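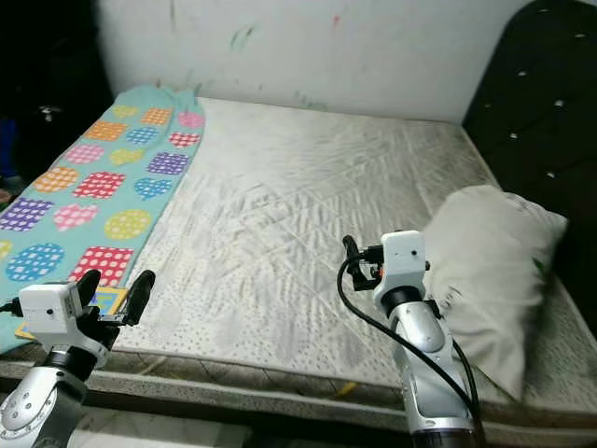 How often should you strip a bed right back to the mattress?

Every sheet change, if you ask the people who sell mattress sprays. I do it once a month, and the bed is none the worse for it.

I ask because I have spent the past 5 weeks reading bed advice, which is a grim way to spend an evening. It began when my friend Romana Sokol sent me a link to something called the Civholm method. You strip everything off, leave the mattress bare for four hours, turn it head to foot, vacuum it in strips, sprinkle it, vacuum it again and only then make it up. There is a printable chart. There is also a shop at the bottom of the page, and I'm sure you can guess what it sells.

I did try it, for the whole of April. The four hours were no trouble because I was out. The turning was a pain, as our headboard is a heavy old thing and the bed sits hard up against the wall, so you can only lift from one side. The sprinkling was bicarb from the cupboard, since I wasn't going to pay Chauke prices for bicarb with lavender in it. Result: a mattress that smelt of nothing, as it had before.

What I do believe in is airing. My grandmother threw the covers back every morning and opened the window, and she didn't need a chart for it. Covers off while you have breakfast, bed made after. That costs nothing and I can't see how it could do harm, except in hay fever season, when I keep the window shut and just leave the covers down.

Quilted mattress tops are where I part company with the tidy people. They want them smooth. Ours has never been smooth, not since the day it came from Stoltovik, and the man in the shop told us the creases would "settle". They haven't. I have read that you should walk on it in socks, that you should roll it with a rolling pin (!), and that you should ring the maker and complain. I put a sheet on it. Under a sheet you can't feel the creases at all, or I can't, and I'm a fussy sleeper.

Then there's the wall. Any bed pushed against white paint will mark it in the end -- hair, elbows, blankets being dragged up and down, children with felt tips. One of the blogs I read says to repaint every spring. Another swears by a melamine sponge. I've used those sponges and they do lift grey scuffs, but they also leave a shiny patch that shows up worse than the scuff did when the lamp's on. Green felt tip laughs at them. My advice is to try a corner near the floor first, with a damp cloth and a drop of washing-up liquid, and stop while you're ahead.

Buttoned headboards: the soft brush on the vacuum, slowly, and that's your lot. Eugénie Chauvin has a Larbridge one and was told to go round every button with a cotton bud. She did it once. It took her the length of a film and she says it looked exactly the same afterwards. Dark ones show dust more than you'd think, mind you, so I wouldn't leave it from one Christmas to the next.

Blankets I do have feelings about. The bright ones with hearts and spots and squares all over them are the best blankets ever made, because they go in the wash with anything and hide what doesn't come out. I have been told (by the same blog, page after page of it) that a bedroom should be "two neutrals and a texture". I don't know who is sleeping in these rooms. If you like a blanket, lay it on the bed and let it hang over the side.

Pillows I wash twice a year at 40 and dry for longer than seems sensible. The ones that come out lumpy get demoted to the sofa. I've no opinion on pillow protectors apart from the crackly sort, which I won't have in the house.

Next on my list is the under-bed drawer, and I've already been sent three articles about vacuum bags.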